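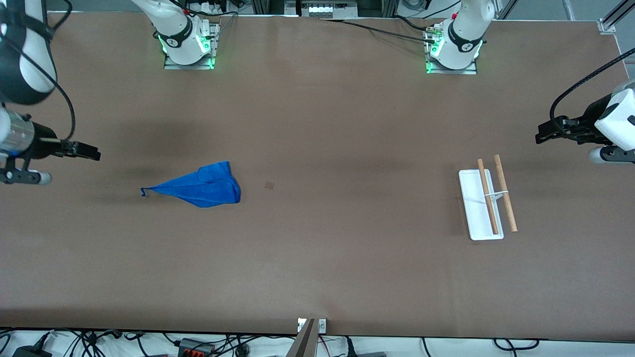 Two robot arms mounted at the far side of a long brown work table.

Tame Owls and Ticket Prices

The Skasier Wildlife Roadshow is coming back to the college in August, and the posters are already up. The company promises an evening that will "change how you see the natural world." Last year's show had a barn owl, a tegu lizard and a very sleepy porcupine. I enjoyed it. I'm less sure what it did for owls.

All 300 seats in the Clirnia Auditorium were filled, and the student activities fund paid for most of it. From my notes, the host spent 9 minutes on habitat loss in a show that ran 88. The rest was jokes, a story about a bitten thumb, and a long wait while the porcupine decided whether to leave its crate. The crowd loved the porcupine. Whether anyone went home and did a single thing for wild porcupines is harder to say, and the roadshow doesn't ask.

When I wrote to Skasier about this, the reply said live animals "build an emotional bridge." Fine, but a bridge to what? The table in the lobby sold plush toys and key chains. I looked for a sheet about the Flendov wetlands, a short drive from campus and home to real owls that could use some help, and didn't find one.

There's also the matter of the animals themselves. Skasier says each one travels with a trained handler and gets a full day of rest between shows. I would like to see that schedule. The tour page lists back-to-back evenings in towns a long way apart, and it doesn't say which animals go where.

The Granström Biology Club has asked that this year's contract include a list of species, where each animal came from, and a cut of the merchandise sales for the wetlands. The activities office says it is "looking into it." It said that last spring, too.

Tickets are free with a student ID and go on sale to everyone else at noon on the first day of classes. Doors open at 6:30 p.m. Bags will be checked, and flash photography is not allowed during the owl segment.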